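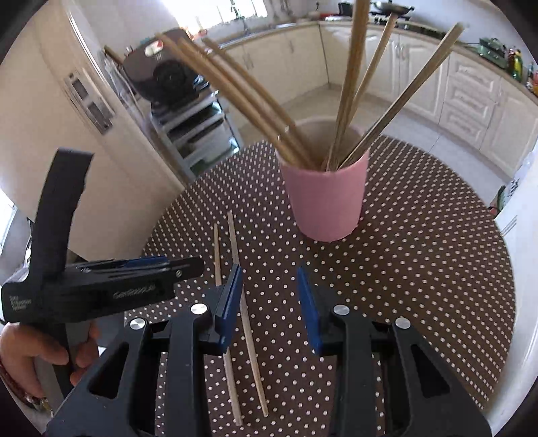 Chopsticks and the pink cup, kitchen table

Tuesday, and my wrists are telling me all about it! Kylie Sutcliffe and I spent the whole morning on chopsticks with the hand-held grippers, one demonstration after another, picking a stick up off the polka-dot cloth and standing it in the cup. Thin things on a patterned cloth are exactly what Kilik is bad at, so that is what we feed it (poor dear thing).

Bevan Pomare's idea is that we should stop laying the sticks out so politely. He compared two sets of training runs, 57 demonstrations in each, one tidy and one jumbled, and the policy trained on the jumbled set missed only 9 grasps where the tidy one missed far more. I was skeptical, I'll admit, and I still want to see it repeated with another cup.

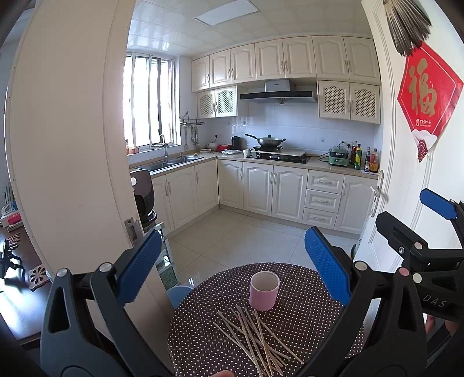 Page last changed: 3/26/24

So now we make heaps, with the sticks crossing every which way, and I've grown quite fond of it. The trick is to come in slowly with the blue pads and close on one stick near its end, and I lose my patience by the fourth try every time. Hemi wants 156 more before Friday, bless him. Kylie says we'll manage if I stop chatting.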